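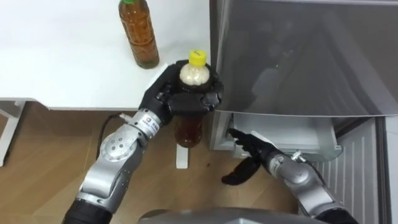 The white table and the tea-colored bottles, Lellberg room

Trefor Kneath opened at 4:15 and thanked everybody, warmly and twice, for coming over from Lougher. He reported 78 drinks handed out in September, which pleased us all no end!

Agreed: the silver mini fridge stays beside the table for now.

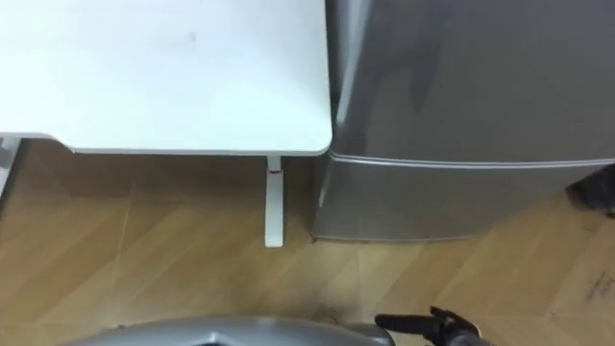 Who restocks the drinks before the Orel supper?
Trefor will, with $188 from the kitchen fund.

Closed with many kind words for the Gamar bakers.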